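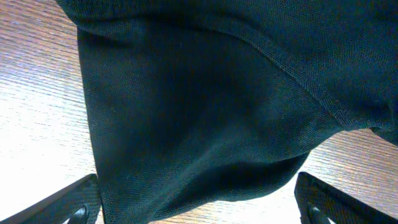 Wrist cam view, dark green mesh over the bench.

So the folding arm has moved from my kitchen to the shared shop at Kivine, and I'm so happy with the new bench! Dark mesh is still my nemesis, though. The deep folds go almost black on camera, and the glare on the left side of the wood doesn't help one bit.

Orvokki Kuusisto thinks I should hang a diffuser on the window side before I touch any more code (she's probably right, ugh). I've got 900 grabs logged since August and want 2000 before I retrain — plenty of evenings left. Next job is printing two longer fingertips, if I can get the shop printer away from Thierry for a night.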